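Foro de Casa y Costura Mundidow
Portada > Hogar > Paredes y suelos

¿Papel pintado de flores con suelo de mármol claro en el cuarto de la plancha?

Publicado por Abla Dabbas
junio de 2024

Hola a todos. Llevo tiempo leyéndoos y por fin me animo a escribir, a ver si me echáis una mano, que en casa ya no me escucha nadie con este tema (mi marido se levanta de la mesa en cuanto saco el muestrario). Tenemos un cuartito al fondo del pasillo, de 180 cm de ancho por poco más de fondo, que hasta ahora era el sitio donde acababa todo lo que no tenía sitio. Quiero convertirlo en el cuarto de doblar, planchar y coser un poco, y me he enamorado de un papel de la colección Prata con flores en acuarela sobre fondo blanco, rosas y azules, con lacitos. Ya sé que es mucho papel para tan poca pared. El suelo se queda como está, imitación mármol en gris beis, porque levantarlo no entra en el presupuesto.

Mis dudas son dos. La primera, si lo pongo en las tres paredes o solo en la del fondo. La segunda, si un papel así aguanta el vapor de la plancha, que yo plancho mucho y muy seguido. ¡Gracias por adelantado y perdonad el rollo!

mariló_costuras

Yo en un cuarto pequeño pondría solo una pared y el resto en blanco roto. Lo del vapor, ni idea, yo plancho en la cocina.

Tía Remedios

Hola, Abla, bienvenida, y de rollo nada, que aquí todas venimos a lo mismo. Te cuento lo que hice yo por si te sirve, aunque cada casa es un mundo.

Yo también empecé pensando en una sola pared y al final empapelé la del fondo y las dos de los lados. En los cuartos estrechos, cuando cortas el dibujo justo en la esquina, el ojo se te va a la esquina, y en cambio si el estampado sigue parece que el cuarto te abraza un poco. Eso sí, el fondo tiene que ser claro. Con un verde botella o un azul marino no me atrevería, pero con blanco y flores suaves no agobia nada, te lo prometo.

Para el vapor, busca que sea vinílico o, como mínimo, tejido sin tejer con acabado lavable. El mío es de Cliltetti, lo pegué con la cola Giston en polvo (echándola en la pared y no en el papel, que se mancha menos una y se maneja mejor) y la tabla de planchar la tengo separada de la pared, con la ventana entornada. En todo este tiempo se me ha levantado una sola junta, la de detrás de la puerta, y la arreglé con un pincelito y un poco de cola. Compra un rollo de más. Yo calculé 9 por los metros que me salían, pero con el casado del dibujo se pierde muchísimo y tuve que volver a por otro, y menos mal que quedaban de la misma tanda.

Con el suelo no te preocupes. El mármol en gris beis, con sus vetas blancas y tostadas, es muy agradecido con los rosas y los azules pálidos, y además disimula las pelusas, que en un cuarto de costura son una plaga.

Y un consejo que no me has pedido: piensa también en lo que vas a tener por medio, porque el cuarto nunca está como en el catálogo. En el mío siempre hay un montón de ropa en el rincón esperando su turno, y a mí me preocupaba que con tanto estampado aquello pareciera un mercadillo.

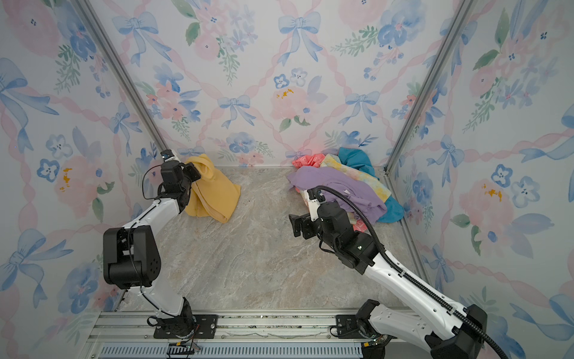 Pues con las flores de fondo los colores lisos lucen mucho, sobre todo los cálidos. El mostaza, por ejemplo, queda precioso al lado del azul y del rosa, y si al final te animas a poner un cojín o una cortinita yo iría por ahí antes que repetir el rosa del papel. Lo que evitaría son las telas de cuadros o con otra flor distinta, que ahí sí se pelean. Para el montón del rincón, una cesta grande con tapa y listo, que es lo que llevo yo diciendo que voy a comprar desde septiembre.

Ya nos contarás, ¡y mucho ánimo con las esquinas!

Paco el de los rollos

De acuerdo con Remedios en casi todo. Solo añado que midas la altura por los dos lados antes de cortar, que en mi casa bailaba alrededor de 10 mm de una punta a otra y el primer paño me quedó corto. Y dale imprimación a la pared si está recién pintada.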